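Open afternoon at the Stiltcombe sorting hall

Got there just after one, bus late, half the leaflets gone already. Stiltcombe takes in shoes and household bits for resale — 2,000 pairs in September, the sign by the door says. Tea 13 pence short of two quid. Fine.

Trays first. Jelero supplies them, 400 in the building, and every one gets looked over before it goes back on the racks. Bright yellow table for that, easy to see black against. Raised rims, rounded ends, deeper than I'd thought from the leaflet.

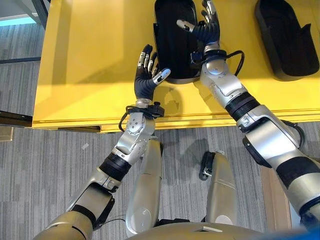

Black trays on the yellow table, Stiltcombe.

Then across the striped carpet to shoes, my reason for going. Bins stay on the floor, low down, so mind your feet. Cardboard in the bottom, shoes upright, packed close. I'd always chucked mine in a bag. Was told the uppers keep there shape better this way, and I beleive it.

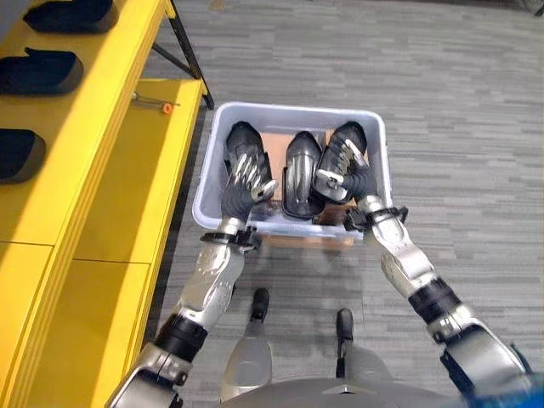

Black shoes upright in the grey-blue bin, Stiltcombe.

Three black ones in the grey-blue bin when I stopped, nice shiny toes. Would have had a pair of those. Not for sale on the day though, shop only, and the shop shuts at four.

Bus back is the 407, stop is opposite the gate, not the one by the garage. Next open afternoon in spring. Bring change for the tea.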